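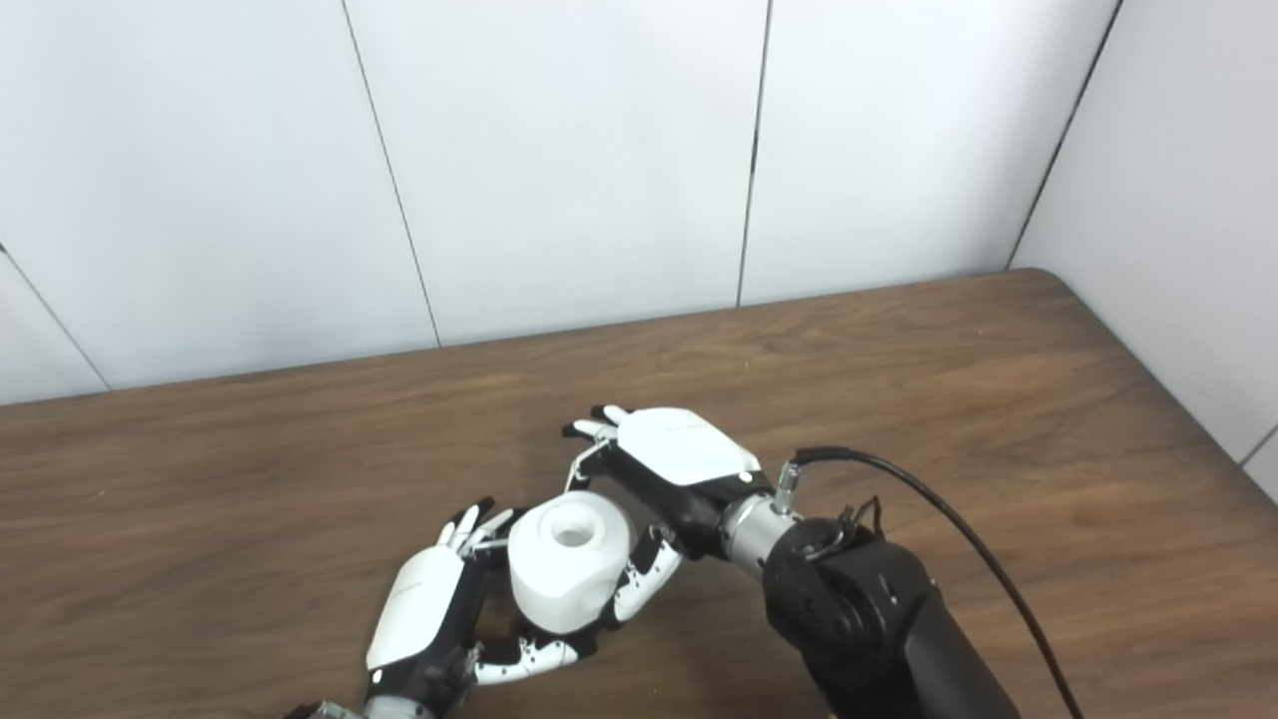
Kirkeck Fit-out and Joinery Forum
Workplace Interiors > Tables, Panels and Finishes

Topic: Timber tabletops in shared rooms with white wall panels - finish and care

Posted by: R_Danko (Forum Moderator)

Members are invited to comment on the following matter, which has been referred to this section from the general enquiries board.

Our organisation maintains a number of shared workrooms. The standard arrangement is a wooden tabletop placed before large white wall panels, with a plain white side wall. The rooms are bright and users have generally been satisfied with them. In July we are to renew the finish on the tabletops, and the facilities office has asked for a recommendation between hardwax oil and a clear waterborne lacquer.

Members should note the following when replying. The tables are used daily for assembling and handling small parts, many of them hard plastic. Chairs are seldom used. The rooms cannot be closed for longer than one evening at a time. Budget for materials is $700 for the whole programme.

Please keep replies to the subject. Questions about chairs should go to the seating section.

Radoslava Danko

Posted by: benchend

Thank you for the clear outline. I would recommend hardwax oil without reservation. Where small hard items are set down and picked up all day, the surface will be marked whatever is applied to it. With oil, a marked area can be rubbed back and recoated on its own. With lacquer, the repair will be visible and in most cases the entire top must be sanded.

Two thin coats are sufficient. A third coat tends to remain tacky and attracts dust.

Posted by: H.Frandsen

I must respectfully disagree with the previous member.

Oil is a sound choice where there is one owner who looks after the table. In shared rooms there is no such person. The oil will be neglected, the grain will grey along the front edge where forearms rest, and the office will be asked to replace tables that needed only a coat of finish. I have supervised this work in three buildings and the oiled tops were in each instance the first to be reported.

A waterborne lacquer in a matte sheen, correctly applied, should give several years of service with no attention beyond a damp cloth. It also keeps the timber closer to its original colour. Against white walls, any yellowing of the wood is very noticeable.

Hafþór Frandsen

Posted by: benchend

The point about colour is accepted. I do not accept the point about neglect. A maintenance schedule is a simple document, and the oiled tops in our own building have been recoated every year by the regular cleaning contractor.

May I ask what the member does when a lacquered top is gouged?

Posted by: H.Frandsen

If the gouge is shallow, it is left. If it is deep, it is filled and the top is refinished at the next scheduled renewal. Most users of a workroom do not examine the table for scratches.

Posted by: PanelAndTrim

I should like to raise the wall panels, as they have been mentioned only in passing.

When tabletops are sanded in place, fine dust will settle on every horizontal edge and in the joints between the panels. On white panels it shows as a brown line and it is difficult to remove once it has been wiped with a wet cloth. Please specify that the panels be covered to full height, or that the tops be taken out of the room for sanding. We failed to do this on one job and spent two evenings cleaning joints with a dry brush.

The side wall should be covered as well, particularly in the corner where it meets the panels. Corners are always forgotten.

Posted by: R_Danko (Forum Moderator)

This is most helpful. Removal of the tops had not been considered. The frames are bolted and I understand the tops can be released from below. I will make inquiries.

Could members advise on the grade of abrasive? The contractor has proposed beginning at a very coarse grade, which the office has questioned.

Posted by: benchend

A coarse grade is not required unless the existing finish is thick or failing. For a top in ordinary condition, begin at 120, proceed to 180, and stop there for oil. Sanding any finer closes the surface and the oil will not penetrate evenly.

Posted by: H.Frandsen

For lacquer, finish at 180 before the first coat and cut back lightly at 320 between coats. On this we are largely in agreement.

Posted by: tinley_stores

I write on behalf of the stores team at Tinley. We have the same arrangement of white panels and timber tables and have used both finishes.

Our experience was as follows. The oiled tables looked better for the first six months. The lacquered tables looked better after that. Staff who work with their hands at the table preferred the oiled surface, which they described as warmer and less slippery when small parts are set down on it. The cleaners preferred the lacquer. No finish satisfied both groups.

We purchased our lacquer through Tradadico. The cost was $225 per drum and one drum was more than enough for our rooms. I cannot say whether that price still holds.

Posted by: PanelAndTrim

Has any consideration been given to a mat? A thin mat in the working area would protect either finish and could be replaced at little cost.

Posted by: tinley_stores

We tried mats. They slid, and the timber underneath remained a different colour from the rest of the top. They were withdrawn.

Posted by: H.Frandsen

I would add that a mat traps grit, and grit is the main cause of scratching. I would not favour one on a lacquered surface. Felt is no better.

Posted by: benchend

A mat that is lifted and wiped at the end of each day presents no difficulty. However, I recognise that this returns us to the question of who will do it.

Posted by: nyaga_rd

A short question, if it is in order. Our office on Nyaga Road has white panels of a similar kind, and rubber marks have appeared at table height. Is there a recommended cleaner?

Posted by: PanelAndTrim

Move the tables forward by the width of a hand, so that the edge no longer touches the panel. For existing marks, use a soft white eraser, dry, with light pressure. Do not use a melamine sponge on a satin panel - it will leave a dull patch that catches the light from the side. Test in a low corner first.

Posted by: R_Danko (Forum Moderator)

I thank all members for their contributions. The facilities office has been given the following recommendation: matte waterborne lacquer on all tops but one, with the remaining top to be finished in hardwax oil and recoated yearly. Tops are to be removed from the rooms for sanding where the fixings allow. Where they do not, panels and side walls are to be covered to full height.

The member benchend has asked that his objection to lacquer be noted. It is noted.

The thread will remain open until the work has been carried out. Members with experience of drying times in unheated storage areas are asked to post them here, as the tops may need to stand overnight in the lower store.

Posted by: H.Frandsen

Allow four hours between coats if the store is above 15 degrees. Below that, leave each coat overnight and stand the tops on battens so that air can reach the underside.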